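Futow streaming review: two months with the small service for old films

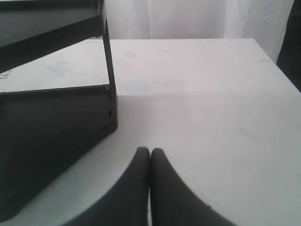 I subscribed to Futow in May, on a Monday evening, after my sister asked me for the third time if I had seen a certain Finnish crime series. I had not, and none of the services I already pay for had it. Futow did. So I took the monthly plan, and now I have used it for two months, mostly on the television and sometimes on a phone in the train.

Let me first say what the service is. Futow shows European films and series, most of them older, and a few new titles each month. When I joined there were almost 200 titles. If you come from the large services this will feel like a very short list, and in the first evening I scrolled to the end of it. But I have found more things to watch here than in a long catalog where I only read the names and then go to bed.

Picture and sound

The restored films look very good. I watched "The Jidmont Road," a black and white drama in two parts, and the night parts were clear, without the gray blocks that I often see in dark pictures. The series from the eighties are not so equal. Some episodes are sharp and the next one is soft, as if it was copied from a different tape. The sound in one comedy was so low that I had to put the volume much higher than normal, and then the menu music came back very loud. Please turn off the menu music in the settings before you do anything else. It is under Playback, not under Sound.

Subtitles

For me this is the most important part, because I read subtitles in nearly everything I watch. The English ones are done with care. You can change the size and put a dark background behind the letters. What you cannot do is move them, and when a film has its own text at the bottom, the two texts lie on top of each other. My friend Aino Oksanen watched the crime series with me and she says the translation is correct but too polite. The police officers in the original speak in a rougher way, and she laughed in places where I had nothing to laugh at.

The app

The television app is slow to start. On my set it needs 14 seconds before I see the first row, and on the phone it opens at once. After this it works well. It remembers where I stopped, also when I change from one device to the other, and in two months it lost my place only one time. The search wants the exact title. I typed "Thibodeau" to find the family series "The Thibodeau House" and got an empty page, and when I typed the whole name with "The" it came up. I wrote to the support about it and got a friendly answer the next day that said they know about this problem. It is still the same today.

Downloads work on phones and tablets. You may keep 20 titles at the same time, and each one stays for two weeks. I think this is fair. You can watch on two screens at once, so for a big family it will be too little.

Compared with Unico

Many people will ask if they should take Unico in place of this. I had Unico last year. It has more new films, a better search and a real profile for children, which Futow does not have at all. It also shows advertising before each film in the cheaper plan, and it removes titles without a warning. Futow writes the last day under every film that is leaving. I saw "Jidmont" part two on its last evening only thanks to this line.

Canceling

I tried it, so I can tell you. The button is on the account page, there is one question about the reason, and you can leave it empty. I received an email right away. Three days later I joined again — the second season of the crime series had arrived — and my list of saved films was still there.

Good: restored films, careful subtitles, easy to cancel, no advertising
Not so good: slow on television, weak search, uneven quality in old series, nothing for children

I keep it until winter, and then I will look at how many new titles they have added.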